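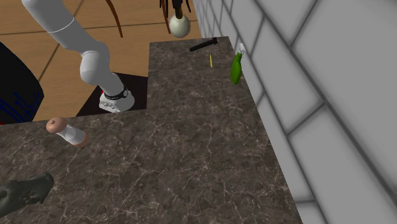 5/6/19

Back on the sim kitchens today, finally! Goal was to get through the Kesen layout (the one with the L-shaped counter and the white tile wall) and record enough teleop runs that Lizeth can start her next training pass without nagging me. We're at 1,866 good demos across all the kitchens now, which sounds like a lot until you look at how many of them are the same reach done from the same starting pose. My fault mostly, I get lazy with the reset button.

So the plan was to mix it up. Start poses get randomized, objects get dropped anywhere the sampler likes on the counter, and I drive the arm from wherever it ends up. Target for this batch is the cylinder with the wood-colored caps, lying on its side. Hussam calls it the pepper mill and Alun calls it the rolling pin, and the labels in the log now have both (please, somebody pick one). The green spray bottle and the black-handled thing stay at the far end as distractors.

Trouble spot is the notch in the counter. If the arm spawns over it, there's nothing under the fingers but the drop to the floor, and my habit is to go straight down first and then slide over. Terrible habit to teach a policy! I threw out 16 runs where I did exactly that and redid them going sideways at height, then down. Feels slower on the controller but the paths look much cleaner in the replay.

Also the dark marble. I love it, but with the veins going every which way I keep misjudging how high the fingers are. Asked Lowri if we can get a stronger contact shadow under the gripper in the operator view only, so the recorded frames stay as they are. She thinks it's a small change.

Two crashes, both on reset, both when an object spawned too near the edge and rolled off. Vsevolod has the logs.

Tomorrow: 10 more from the notch side, then switch to the Ruddock kitchen. Need to check whether the grasp threshold got changed there too, or only in Kesen. Controller battery is on the charger by the window.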